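Wrappers, grippers and my October so far

So our robotics club has a new project, and it has pretty much eaten my life. If you were around last year you'll remember the line follower that followed everything except the line. We voted (unanimously, for once) to do something with hands this time.

The Tallcombe challenge has a tidy-up category, and that's the one we signed up for. You get a surface covered in random household stuff and the stuff has to end up in a bin. Sounds easy! My little cousin can do it, when she feels like it. But the way our team is going about it, somebody has to show the robot what tidying looks like first, over and over, and that means one of us with a gripper in each hand picking things up for an entire evening.

I said I'd take the first shift. I have regrets and also very strong forearms now.

The target we set ourselves is 600 pickups before the end of the month. I'm keeping the tally in the back of my chemistry notebook, and last night I got 42 done before dinner, which felt great until I did the division. We also said each one has to be a proper pickup, so if you fumble it and shove it into the bin with your wrist, it gets a little x and you go again.
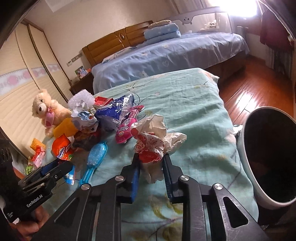

The thing I keep going on about at meetings is that soft trash is so much harder than blocks. With a block you close the jaws and you're done. Crinkly packaging squashes and twists and sometimes slides right out the side, and you have to decide where to grab it before you know how it's going to fold. I've started going for the thickest crumple I can find and coming straight down on it. Coming in sideways drags three other things along with it, and then you've made a bigger mess than you started with (ask me how I know).

Also, slow down! My first batch was way too fast. When we watched it back at club, half of it was a blur, and the girl who does our training runs gave me a look I won't forget. Now I count to two in my head before every squeeze. It makes the evening longer but I've had far fewer x's.

The arm itself lives at school and it's called Eberhard. I voted for Brornex, which I still say is a better robot name, and I lost by one vote. Eberhard can currently reach for a thing, close on the air next to the thing, and carry the air very carefully to the bin. We all clapped. It was beautiful.

Next up is a practice day over at Clamden with two other schools, and I'm nervous about it because one of them did really well last year. Our list before then is kind of long. We need to sort the recordings, fix the wobbly joint near Eberhard's wrist, and work out what to do about shiny stuff, which seems to confuse it more than anything else. Somebody suggested turning the lights down. Somebody else suggested only practicing with boring trash, and we had a whole argument about whether that counts as cheating. I think it does, a bit.

Anyway, I've got another round to do before bed and my thumbs have already filed a complaint. If you've worked with floppy or crinkly objects and have any tricks, please leave me a comment. I'll report back after Clamden.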